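Vostutov releases Haneo 9, two-arm motion planning software with cable state estimation
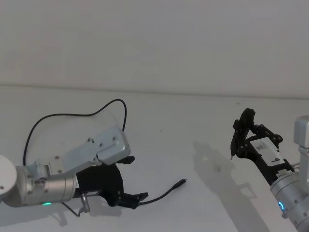
1/3/23

Vostutov has released Haneo 9, the latest version of its control and planning software for two-arm robot cells. The release adds a cable state estimator, a revised handover planner and a new trace viewer for perception and control data. It is available to existing licence holders as a download and replaces Haneo 8, which moves to maintenance status.

The main change concerns flexible parts. Earlier versions treated a grasped object as a rigid body fixed to the tool frame. With a cable, the connector can sit at almost any angle to the fingers, and the angle changes as the arm accelerates. Haneo 9 models the cable as a chain of short elastic segments and updates the model at 80 Hz from camera data and joint torques. The estimator publishes the connector pose together with a covariance, and the planner uses both.

"Integrators have been writing their own correction routines for connector angle, usually as a fixed offset per part number," said Myung-ja Yang, who leads planning development at Vostutov. "Those offsets drift when the cable supplier changes the jacket compound. We wanted the pose to come from the estimator so the offset tables could be deleted."

The handover planner has been rewritten around the same data. Given a grasp by one arm, it samples candidate grasps for the other, rejects those in which the free length of cable would pass between the two wrists, and ranks the remainder by clearance and joint travel. Candidate generation is limited to 500 samples per cycle by default. The limit can be changed in the cell configuration file. If no candidate meets the clearance threshold, the planner returns a regrasp request to the task layer and holds both arms in position.

Collision checking now includes the cable. In Haneo 8 the loop of cable behind a gripper was ignored, and users were advised to enlarge the wrist collision geometry to compensate. Enlarged wrist geometry is still accepted but produces a warning at load time. Vostutov recommends restoring the nominal dimensions before enabling the new checker, as the two measures together will reject many valid paths.

Stoyanova, the trace viewer, is included with all licences. It records joint states, gripper commands, estimator output and camera timestamps on a common clock and allows any interval to be replayed against a different planner configuration. Traces can be exported for use in regression tests.

Prirnow, a wire harness manufacturer, ran the pre-release version from December on a cell that picks up short cables and presents the plug end to a second gripper. "Most of our commissioning time was going into the handover," said Qusai Hakim, automation engineer at Prirnow. "We had 7 part-specific scripts for it. They have been replaced by one task description and a parameter file for each cable. Camera calibration still has to be done carefully. The estimator is sensitive to errors in the extrinsics and we would like to see better diagnostics for that."

Calibration diagnostics are planned for a maintenance release. Branched harnesses and cables with a connector at both ends within the workspace are not supported in this version.

Task descriptions written for Haneo 8 load without modification. Custom grasp plug-ins must be recompiled against the new headers, and the colour thresholds used by the old connector detector are ignored. A migration guide and full release notes are supplied with the installer.

Vostutov develops motion planning and perception software for assembly cells. Licensing and technical enquiries should be directed to the company's customer support centre.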